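Vorkeris 弦楽器練習録音コレクション
README(データの説明書)

はじめに

このコレクションは、ヴァイオリンとヴィオラの練習を録音したものと、それに付けた注釈のファイルです。演奏会の録音ではありません。同じ小節を何度も弾き直したり、途中で止まって調弦をしたり、譜面をめくったりする音も、そのまま残してあります。練習の進み方を研究する人、または自分の教室で教材として使いたい先生のために、私が整理しました。

私は日本語を母語としていませんので、分かりにくい表現があるかもしれません。英語版のREADMEも準備していますが、まだ途中です。二つの版で内容が違う場合は、この日本語版を正しいものとしてください。

作成と管理:Tharushi Khan
この説明書の日付:2005年7月26日

内容

録音は全部で400本あります。そのうち300本がヴァイオリン、残りの100本がヴィオラです。演奏者は8人で、全員が音楽学校の学生、または卒業したばかりの人です。一本の長さは決めていません。短いものは一つの音階だけで終わりますし、長いものは最大900秒です。900秒を超えた練習は、休みの入っているところで二本に分けました。分けた録音には、同じ番号の後ろに a と b を付けています。

曲目は次の四つの種類に分かれています。

scale 音階と分散和音
etude 練習曲
solo 無伴奏の曲、または伴奏なしで弾いた協奏曲の独奏部分
orch オーケストラのパート譜の抜粋

orch の録音は、ほかの種類より少なくなっています。オーディションの準備をしていた演奏者が三人だけだったためです。種類ごとの本数は、フォルダの中の index.txt を見てください。

フォルダの構成

audio/ 録音ファイル(WAV、モノラル)
notes/ 注釈ファイル(テキスト、タブ区切り)
players/ 演奏者についての短い情報
pictures/ 表紙などに使う画像
index.txt 全部の録音の一覧
changes.txt 変更の記録

ファイル名は「演奏者の記号_種類_番号」という形です。例えば p3_etude_014.wav は、演奏者 p3 の練習曲の14番目の録音です。番号は録音した順番に付いていますが、後で取り消した録音があるので、ところどころ番号が抜けています。抜けている番号はファイルの欠落ではありませんので、ご安心ください。

文字コードは、日本語を含むファイルは Shift_JIS、そのほかは ASCII です。改行は Windows の形式です。Macintosh で開くと行の終わりに余分な記号が見えることがありますが、中身に問題はありません。

録音について

録音は二つの場所で行いました。一つは Gindska という練習室で、壁に厚い布が掛けてあり、響きがとても短いです。もう一つは Cusel のホールの小さい方の部屋で、天井が高く、響きは長めです。どちらで録音したかは、index.txt の三番目の列に G または C と書いてあります。響きの違いが結果に影響する研究では、必ずこの列を確認してください。

マイクは演奏者の右前、譜面台より少し高い位置に置きました。ヴィオラのときもマイクの位置は変えていません。録音の音量は演奏者ごとに一度だけ調整し、その後は触っていません。したがって、同じ演奏者の録音の間では音の大きさを比べることができますが、違う演奏者の間で比べることはお勧めしません。

調弦の基準は、ほとんどの録音で A=442 Hz です。p6 だけは A=440 Hz で弾いています。本人が普段使っている高さを尊重しました。注釈の中の音程のずれは、それぞれの基準から計算した値です。
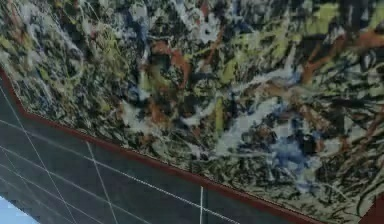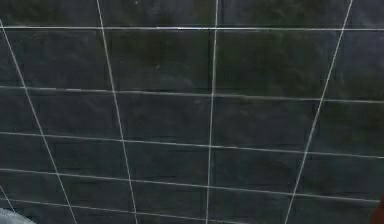 コンピュータで作成したCG。

注釈について

注釈は一行に一つの出来事を書いています。列の順番は、開始時刻、終了時刻、種類の記号、自由な記述です。時刻の単位は秒で、小数点の下は二桁です。

記号は次のとおりです。

P 曲を弾いている部分
R 同じ箇所の弾き直し
T 調弦
S 休み、または無音
V 声(数を数える声、独り言など)
X そのほかの音

いちばん判断が難しかったのは P と R の区別です。演奏者が二小節戻って続きを弾いた場合、それを弾き直しと呼ぶかどうかは、人によって意見が分かれると思います。私は、戻ってから同じ箇所で再び止まったか、または戻る前に明らかな間違いがあったときだけ R としました。迷ったときは P にして、自由な記述の列に「?」を書いてあります。この「?」だけを取り出して、ご自分の基準で付け直すこともできます。

最初の注釈は私が一人で付けました。その後、Wijesinghe 弦楽教室の先生方に一部を見ていただき、運弓に関する言葉をいくつか直しました。例えば、初めの版で「飛ばし弓」と書いていたところは、スピッカートとソティエに分けました。区別ができなかった箇所には、元の「飛ばし弓」が残っています。

演奏者の情報

players/ の中には、楽器、楽器を始めた年齢、一日の普段の練習時間、肩当てを使うかどうかが書いてあります。名前、学校、先生の名前は入れていません。V の部分で名前を呼んでいる箇所は、音を消して短い無音に置き換えました。もし消し忘れた名前を見つけましたら、場所を公開の掲示板に書かないで、直接私にお知らせください。

演奏者は全員、録音を研究と教育のために配布することに書面で同意しています。p2 は solo の録音の配布を希望しませんでしたので、p2 のフォルダに solo はありません。

分かっている問題

p1 の古い録音には、低い雑音が入っています。換気の機械の音だと思いますが、確かではありません。雑音を取る処理をすると、G線の低い音も弱くなりましたので、元のまま配布しています。

p5_scale_009 は、初めの数秒で音が割れています。

p7 の録音の一部で、注釈の時刻が音より少し早くなっています。原因は分かりました。十月の版で直す予定です。それまでは、p7 で細かい時刻の測定をしないでください。

ヴィオラの演奏者は二人だけです。ヴィオラ一般についての結論を、このデータから出すことは無理だと思います。

また、演奏者の中に初心者はいません。子どもの練習や、大人になってから始めた人の練習は、弾き直しの仕方がかなり違うはずです。

使用の条件

研究、授業、個人の勉強には無料で使えます。録音を切り取って授業で聞かせることも問題ありません。CDなどに入れて販売すること、演奏者の上手下手を順位にして公表することは、お断りします。

発表や論文で使うときは、「Vorkeris 弦楽器練習録音コレクション」という名前と、changes.txt のいちばん上にある版の番号を書いてください。版によって注釈の数が違うので、番号がないと、後で同じ結果を確かめることができません。

注釈を直して配布したい場合は、元の notes/ を上書きしないで、別の名前のフォルダを作ってください。直した内容を私に送っていただければ、確認してから次の版に入れます。送るときは、録音の番号、時刻、元の記号、新しい記号の四つを一行に書いてくださると助かります。

変更の記録(抜粋)

第三版 orch の録音を追加。運弓の言葉を修正。
第二版 S の最短の長さを変更。以前は息継ぎほどの短い間も S としていましたが、数が多すぎて使いにくいという意見がありました。
第一版 scale と etude と solo だけで公開。

index.txt の列の説明は、同じファイルの先頭に書いてあります。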